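Charging brick

A charging brick (also called power adapter, wall charger or simply charger) is a small device which takes alternating current from a wall socket and gives low-voltage direct current to a portable device. The word "brick" comes from the heavy, square shape of the early models. In everyday speech the word charger is used both for the adapter and for the adapter together with its cord.

Working principle

Older chargers contain an iron-core transformer, which lowers the voltage, and a rectifier, which turns the current into one direction. They are heavy and become warm even when no device is connected. Since the 1990s most chargers are of the switched-mode type. In these the incoming current is first rectified, then cut into pulses at a high frequency, and passed through a much smaller transformer. A control circuit measures the output and changes the length of the pulses, so that the voltage stays the same under different loads.

Cord and plug

The cord may be fixed to the charger or may be removable. With a fixed cord, the weak point is usually the place where it leaves the housing. Makers put a flexible sleeve there, named strain relief, which spreads the bending over a longer part of the cord. Tight winding around the housing shortens the life of the cord – loose loops are better for storage.

Plugs differ from country to country. In North America two flat prongs are usual, sometimes with a third round one for grounding. Most of continental Europe uses round pins. Some travel chargers have prongs that fold into the housing, and others come with a set of exchangeable heads.

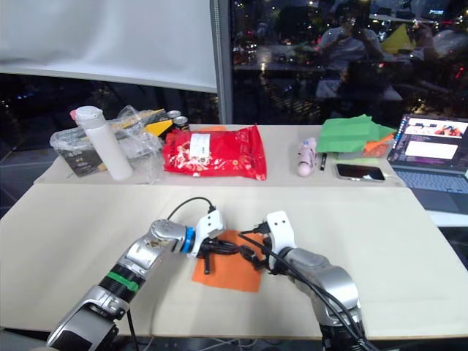
A black charger with its cord, held over a square of orange cloth.

Storage and repair

Household guides advise to keep chargers in a dry place and to mark each one with the name of the device it belongs to. This is useful mostly for older types with round connectors, where two plugs of the same size can carry different voltages. A charger with a cracked housing or bare wire should not be used. Many housings are glued or welded, so the repair of the inside is difficult and is left to trained persons.

Collections

Chargers were for a long time not seen as objects worth keeping. One of the few collections open to visitors is in the town of Binden. It was started by Callum Dunbar, a retired radio repairman, and holds 2,743 chargers and adapters. The oldest pieces were made for portable tape recorders. A smaller group of 141 items comes from the closed Flurnon factory in Prumau, which produced adapters for toys and desk lamps. Its best-known model, the Pal, had a cord that could be pulled out of the housing on a spring and was sold in 2 colors. The catalog of the collection was last revised in August 2026.

Disposal

Chargers contain copper, plastics and small amounts of other metals, and in many countries they must be given to a collection point for electronic waste. The cord is normally separated first, as its copper is easy to recover.

See also

Rectifier
Extension cord
Electronic waste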